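FOR IMMEDIATE RELEASE
2009-04-02

Festgate Opens Guest House Network to Families of Hospital Patients in Cendarcombe

CENDARCOMBE. Festgate, the regional lodging association, today announced the opening of its Family Stay program, which places relatives of hospital patients in furnished guest rooms within walking distance of the Cendarcombe medical district. The program begins with 6 participating guest houses and will accept its first bookings this month.

Family Stay was developed after a survey of 900 households that had traveled to Cendarcombe for a relative's treatment. Respondents named the cost of lodging as their main concern, followed by distance from the hospital and the difficulty of extending a stay at short notice. Many reported changing hotels more than once during a single admission.

Under the program, eligible families pay a fixed nightly rate that does not rise on weekends or during the summer season. Stays may be extended one night at a time, up to a limit of 5 weeks, and may be ended without charge if the patient is discharged early. Up to 3 family members may share a room at no added cost. Children under the age of two are not counted toward that limit.

"Families who come to Cendarcombe for medical care have enough to arrange already," Festgate said in a statement. "Our members wanted to offer them a clean, quiet room at a price they can plan for, and to keep the paperwork to a single page."

Each guest house has agreed to a common room standard covering bedding, heating, lighting and flooring. Carpet has been ruled out in all Family Stay bedrooms in favor of hard surfaces that can be mopped between guests. Rooms are inspected before they enter the program and once every season after that.
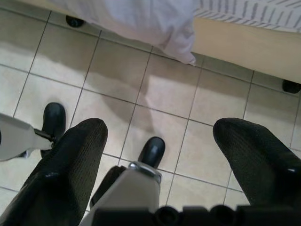

Tile flooring beside a bed.

Renovation work at the participating houses was carried out over the winter by Didilance, a contractor based in Cendarcombe. The work included new flooring where it was needed, replacement of older window fittings, and the addition of grab rails in shared bathrooms. Costs were divided between Festgate and the owners of the properties.

Bookings will be handled through Yu, the reservation service already used by Festgate members. Families may apply by telephone or at the Festgate office on the day of arrival. Applicants are asked to provide a letter from the admitting hospital department and one form of identification. A decision will normally be given the same day.

Festgate will review the program at the end of its first year and will publish occupancy figures and guest comments at that time. Owners of guest houses who wish to join may request the room standard and an application form from the membership desk.

About Festgate
Festgate represents independent guest houses, inns and small hotels in Cendarcombe and the surrounding area. It provides its members with shared booking, training and inspection services.

Media contact:
Festgate Press Office, Cendarcombe

###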